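Ticket: listing feed dropping price changes / wrong sq ft on syndicated pages
Opened by: front desk, Wirstead office
Product: Vomex listing sync
Status: resolved, watching

8:40 am
Price drop on the Matia Court townhouse went in last night. Our own site has the new price. The portal pages still show the old one. Seller already called. Photos fine, remarks fine, price not fine.

Also the square footage on the same listing is wrong everywhere except the MLS sheet. Sheet says 1,650 with the sunroom listed separately. Portals add the sunroom in and call it all living area. Agent says this is how people end up in trouble at appraisal and can we please fix it today. Open house coming up, flyers not printed yet, thank goodness.

9:05 am
Checked the obvious stuff.
- listing status is Active, not Coming Soon
- price field saved, change history shows it
- syndication box is checked
- logged out, logged in, same thing
- tried it on the other computer, same

Forced a manual push from Vomex. Says "sent." Waited. Nothing changed on the portals. Pushed again. Says "sent" again.

9:30 am
Looked at other listings. Mercado Street ranch had a remarks edit two days ago and it never went out either. So not just Matia Court. Anything edited since the template update looks stuck. New listings go through ok. It's edits to old ones that don't. 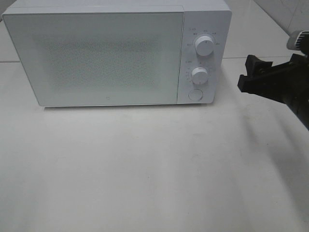 Pulled the export file and opened it in a spreadsheet. 108 rows, which matches what we have active plus the rentals. The price column has the NEW price. So the file leaving here is right and something after it is ignoring the change. Modified date column is the weird one, every old listing has the same stamp, from before the template update. My guess is the portals look at the modified date, see nothing newer, and skip the row.

Sent the file to Vomex support with that guess. Asked them to call, got a form email back.

10:15 am
Called the seller, told him the price is correct in the MLS and buyers' agents can see it. He wants to know about Zestimates and so on, not our department. Told him we'd have it up by end of day, which I probably shouldnt have said.

Sq footage: tried moving the sunroom out of Room Details and into Additional Structures. Preview page then drops it completely, which is worse because the sunroom is half the reason anybody is coming to see this place (windows on three sides, backs to the pond). Put it back. Remarks now say "sunroom not included in living area," typed in by hand, and of course the remarks aren't going out either.

11:00 am
Support wrote back. They want the listing ID, the export, a screenshot of the sync settings and the date of the template update. Sent all of it. Second time for the export.

They suggested unchecking syndication, saving, waiting, rechecking. Did NOT do this on Matia Court. Last time somebody did that on a live listing it came off the portals, went back on as new, lost all its saves and reset the days on market. Other offices see that and think we're playing games. Asked if there's a way that doesn't pull the listing down.

No reply over lunch. 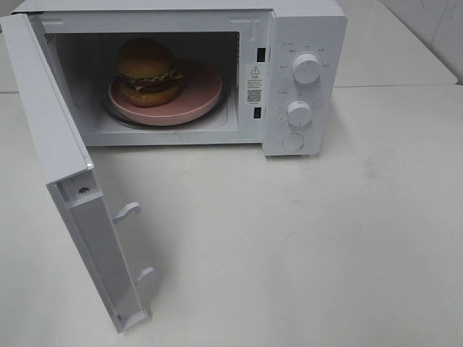 Myrtle Thibodeaux: Please don't uncheck anything. I had this on the Mercado Street ranch last June and the fix was to touch a field that counts as a major edit. Price counts, status counts, remarks don't. Change the price by a dollar, save, change it back, save. The modified date should move. If it doesn't, then the date is being written by the template and you'll need support to turn that off on their end. And put the sunroom in as its own room with the heated box unchecked, I'm pretty sure that is what's adding it to the total.

1:20 pm
Tried the dollar trick on Mercado Street first, since it has nothing scheduled this week. Up a dollar, save, back down, save. Exported again. Modified date did not move. So it's the template, like Myrtle said.

Unchecked "heated/cooled" on the Matia Court sunroom. Preview total dropped to 1,650 and the sunroom still shows as a room. That part is fixed on our side at least. The appraiser field needs the sunroom size entered seperately, did that too. Agent looked at the preview and is happy with it.

1:45 pm
Told support it's the template writing the date. Included before and after exports for Mercado Street. Marked urgent. Queue says 11 tickets ahead of us.

2:30 pm
Support called. They can see it. The new template has a default value in the modified date field and it overwrites the real one on every save. Everybody on that template has the same problem, not only our office. They're clearing the default and will re-stamp the stuck listings so we don't have to open each one.
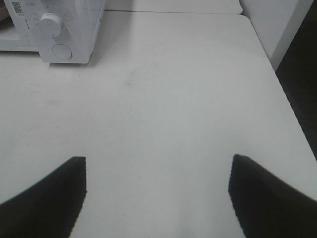 Will the re-stamp reset days on market?
Days on market is figured from the list date, and the re-stamp only changes the modified date, so the count stays where it is.

Got that in writing from them too. Saved to the listing file.

3:40 pm
Default is cleared. Test edit on Mercado Street, modified date moved to the right time. Pushed. First portal picked it up in nearly 2 hours, the other one is still old. Support says the slow one only reads the feed overnight.

5:50 pm
Matia Court price is right on the first portal. Living area reads 1,650, sunroom listed under rooms. Price reduced banner is showing. Called the seller back, he'd already seen it. Explained the second portal will catch up overnight.

Flyers: told the agent to print with the MLS numbers. She had an old proof with the bigger square footage on it, that one is in the trash. If anyone finds another copy in the printer tray please toss it.

Next morning
Second portal updated. Both listings match the MLS sheet. Spot checked the rentals too and found one with the pet fee still at the old amount, 650 and it should be lower. That turned out to be our own typo. Fixed, pushed, went out fine.

For the front desk going forward:
- after any price change look at the modified date in the export before telling the seller it's live
- sunrooms, Florida rooms, enclosed porches get their own room line, heated box unchecked unless the permit says otherwise
- don't toggle syndication on an active listing, ask first
- the slow portal is overnight, tell sellers "tomorrow"

Leaving this open until the weekend showings are done, then closing.

Recent tickets
Lockbox code not showing on agent view
Virtual tour link opens wrong unit
HOA fee listed as yearly instead of monthly
Photo order scrambled after upload
Dock and boat slip missing from waterfront search
Rental application PDF won't open on phone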